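Morven Sutherland
23 February 2026

Okay friends, I promised a thread on the Great Toy Sort, so get comfortable, because I have never once told a short story in my life. 1/7

34 replies · 882 likes

It started with my sister Isla dropping off what she called "a few bits" for the school rummage sale. A few bits! I couldn't see my hallway. I love her dearly and she is never getting my spare key again. 2/7

My only plan going in was this: everything small goes in a bag, everything bigger goes in a bin or a basket, and anything I can't name goes to my neighbor Shona, who raised four kids and can identify a toy by one wheel. 3/7

12 replies · 500 likes
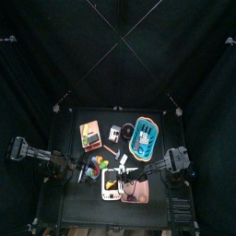
Clear bags are the hill I will die on, and I've been saying so since my very first sale. Parents want to see what they're getting, and kids want to see it even more (they will tip the whole thing out on your table if they can't!). With a see-through bag like the one with all the colorful pieces in it, you get the yellow one and the green one peeking out and half your selling is done for you. Same goes for the pink bin with the little orange ball in it. An open top invites a rummage, and a rummage is what people came for. 4/7

Toy hammers, by the way, always go. I don't know what it is. Put one near the front and some toddler will have hold of it before the parent has found their wallet. Just maybe keep it away from anything breakable, which I say with feeling. 5/7

Sharada asked about baskets. Laundry baskets, every time! They have handles, they stack when you're finished, and you can carry one to the car with your keys in your teeth. Soft packages and boxed things go in there so the little pieces don't sink to the bottom. 6/7

Still to do: price stickers, a box for the puzzles, and a phone call to Isla about the second carload she mentioned very quietly on her way out the door. If you have spare zip bags, the big ones please, leave them on my porch and I'll pay you in banana bread. 7/7

41 replies · 2 reposts · 3,143 views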